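Laundry basket

A laundry basket is an open container in which clothes are gathered before washing and carried about the house. The word covers a good many shapes, from the tall hamper that lives behind a bedroom door to the low oval tub that goes back and forth to the machine, and in plenty of homes one basket cheerfully does both jobs.

Older baskets were woven from willow, and very handsome they are too, though a broken cane will snag a jumper in no time. Moulded plastic took over in most kitchens and bathrooms, being light, cheap and easy to wipe down. The sides are nearly always pierced with small holes or slots, so that air can reach damp towels and the whole thing weighs a little less in the arms.

Handles deserve more thought than they generally get. In her household handbook A Week of Washing, Xuelian Xiong compares handles set at the two ends of an oval basket, which spread the load nicely when it is carried in front of the body, with the cut-out grips of square baskets, which she found hard on the fingers. Arlindo Sales, writing for the Flutby housekeeping newsletter, prefers a basket that can be propped on one hip (leaving a hand free for the door!).

Size is best matched to the drum. A basket that holds one full load saves a certain amount of guessing, and it can be set down on the floor directly before a front-loading machine, where the washing has only a short way to travel. 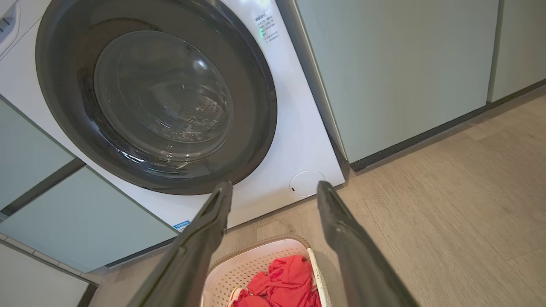
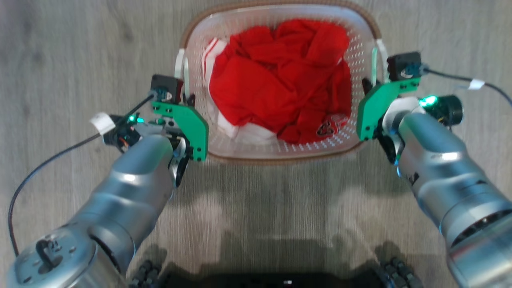
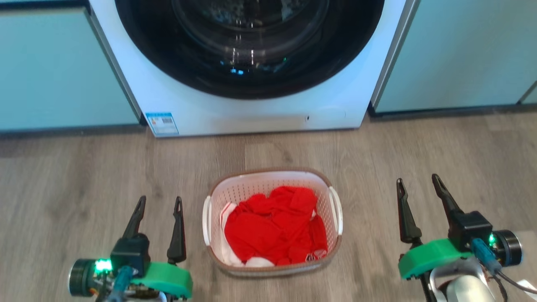

Oval basket with red and white clothes, and the front-loading washer.

Sorting is usually done at the basket, by colour first and then by fabric. New red cotton is the well-known culprit for pink shirts, and many people wash it by itself the first few times, or at least keep it well away from anything pale. Pockets are turned out at the same stage, zips done up, and socks pulled the right way round by those with the patience for it.

A plastic basket needs little care beyond a rinse in warm soapy water now and then, with an old toothbrush for the fluff that gathers in the holes.

See also: Clothes horse, Peg bag, Washing line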